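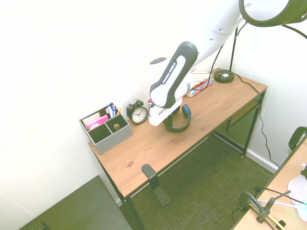
*Black over-ears with the blue accents, on the desk.*

# Lisar disc of "Mersha": mono track way quieter than the restored one, is my copy bad?

**posted by tapehiss_2, 13 October 2026**

Ok so I finally got the Lisar release of Mersha (the two-disc set, spine number 222) and sat down with headphones last night, wife asleep, whole thing start to finish. Picture is gorgeous. Grain looks like grain. Greens in the orchard part are nothing like the old DVD, which was all mustard.

But the sound. There are 3 audio options:

- original mono
- "restored" mono
- the commentary

Original mono is super quiet. I had the volume nearly all the way up and still lost half the dialog in the train station. Then I switch to the restored track and it's fine, loud even, but the rain sounds kind of like frying. And the piano cue at the end gets sort of a swirl on it?? Didn't notice it on the TV speakers, only on headphones.

Stuff I tried allready:

- other disc player (the one upstairs), same thing
- turned off night mode / dynamic range whatever
- different headphones, same
- cleaned the disc, it was clean anyway

Bought it from the Hillville store site, it's the numbered edition, mine says 2,669. Return window runs into December so no huge rush. Just don't want to ship it back if they're all like this. Anyone else have it? Also is the old Gundum disc worth hunting down for the sound? I see it used now and then, not cheap.
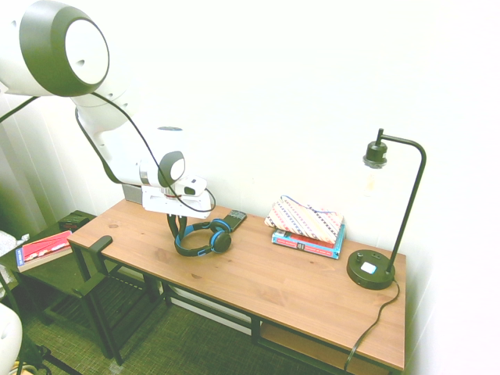 ## Replies

**reelchange**

Not a bad copy. Mine does the same, and a friend's too.

The quiet one is a straight transfer of the optical track, no leveling. Lots of labels bump it up a few dB before it goes on the disc and Lisar apparently didn't. Annoying, but it also means nobody squashed it. Peak in the movie is the train whistle, and if you raise everything else the whistle clips. So be careful with the volume at that point if you're on headphones! Comes right after the long quiet walk.

The frying rain is noise reduction. Same with the swirl on the piano. They took the hiss down and the rain went with it, because rain is basically hiss as far as the software cares. You can hear it best in:

1. the porch scene, first reel
2. the umbrella argument
3. last two minutes, piano over the fade

What I do: original mono, volume up, and turn it back down before the menu comes back. The menu music is about to take your head off otherwise. Ask me how I know.

If your player has a mono or center-only option for headphones try that too. Some players do a fake surround thing on headphones by default and it makes old mono tracks sound hollow and far away. On mine it was buried under Audio > Output > Virtual. Turning that off helped the dialog more than anything else.

I wouldn't return it. Replacement will be identical.

**nitratefan**

just use subtitles

**secondfeature_blog**

Disagree a little with the above. I reviewed this set and compared it with the Gundum, which I still have. Short version:

*Gundum:* louder, more hiss, rain sounds like rain. Dialog pretty clear. But there's a dropout in the station scene (a whole word goes missing) and it runs fast, so the voices are a hair high. Picture is soft and cropped on the left. No extras except a trailer.

*Lisar, original mono:* correct speed, no dropout, quiet. Best of the bunch once you turn it up.

*Lisar, restored:* fine on TV speakers. Wouldn't use it for headphones.

So no, don't pay collector prices for the Gundum unless you want it on the shelf. The dropout drives me nuts and it's right where he tells her about the letter, you kind of need that word.

One thing tho, try the commentary. The film audio running underneath it is a different mix from either mono track, seems less filtered to me. Can't prove it. Doesn't help with watching the movie obviously, but in the gaps where the commentator shuts up you can hear what the rain could of been.

Also the store number doesn't matter for this. Numbered and regular edition are the same discs, the numbered one just gets the booklet and the slipcase.

**tapehiss_2**

Thanks all. It WAS the virtual thing, found it under Sound > Headphone. Still quiet but I can follow the station scene now with the volume two notches lower than before. Keeping it. Passing on the Gundum.

Will try the commentary this weekend.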